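Small Engine Care, Evening Section
Handout 6: Carburetors, stale fuel and the engine that ran fine last fall

Okay, this is the handout I promised when we ran out of time on float bowls. Read it before the January session and bring your questions, because we're going straight to the benches that night and I won't be lecturing much.

Most of the engines people bring me have the same complaint. It started right up last season, it sat in the shed, and now it coughs twice and quits. You pull and pull, your shoulder hurts, you start pricing new mowers. Please don't buy anything yet! Nine times out of ten I find gummy fuel in the carburetor, and you can fix that at home with a screwdriver, a can of cleaner and a bit of patience.

Start with the fuel itself. Gas goes off as it sits. The light stuff evaporates first and what's left gets sticky, and if there's ethanol in it, it pulls in water from the air too. Drain some into a clear glass jar and let it stand. Good gas is bright and smells sharp. Bad gas smells like old varnish (you'll know it when you get it), and if there's water you'll see a layer or little beads on the bottom. Take the old stuff to your local hazardous waste drop-off. Not down the drain, not on the weeds.

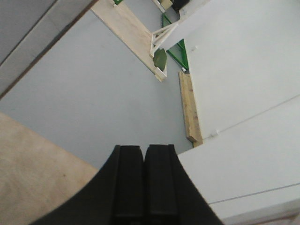
Houda Ramadan

Now the carburetor. On the training engines we use, the Tirnness single-cylinder ones, the bowl comes off with one bolt underneath. Shut the fuel valve or clamp the line before you touch it. I say this every term and every term somebody gets a sleeve full of gas. Pull the spark plug wire off as well and tuck it away from the plug.

Hold a tray under the bowl, back the bolt out slowly and look closely at it when it's in your hand. On a lot of small carbs that bolt is also the main jet, with a tiny hole through the side or up the middle. If you can't see light through it, well, there's your no-start! Soak it, then clear it with one strand of soft copper wire. Please don't go poking around with a drill bit. Make that hole even slightly bigger and the engine will run rich forever after.

Next, the float. It should swing freely on its pin and it shouldn't slosh when you shake it by your ear. The needle hangs off it, and if the rubber tip has a ring worn into it, swap the needle. They're cheap. Sam size, same length, same tip -- compare the two side by side before you throw the old one out.

About parts, since three of you asked. I have carburetor kits from both Fosirov and Lernari in my cabinet and I've been happy with either. The Lernari gaskets feel a little thicker to me, and the Fosirov kit comes with a spare bowl washer, a nice touch when you drop the first one in the grass. Whatever you order, go by the model and spec numbers stamped on the engine, never by the picture on the listing. I once spent 40 dollars on a carb that looked perfect and had the choke lever on the wrong side. It's still in my drawer.

Putting it back together: new bowl gasket, seated all the way in its groove, bolt snug. Snug means snug. These are soft metal castings and the threads strip if you lean on them. Open the fuel, wait a couple of minutes and check underneath for drips before you put the plug wire back on.

For storage, run stabilizer through the engine for 20 minutes so it gets into the carb, or drain everything dry. I do the first with my own tiller and the second with anything borrowed.

To bring next time:
Safety glasses
Nitrile gloves
Your bowl gasket, in a labeled bag
The Szewczyk workbook, with the fuel system pages filled in

If your engine at home surges up and down at idle, write down what it does cold and what it does warm. We'll start with those.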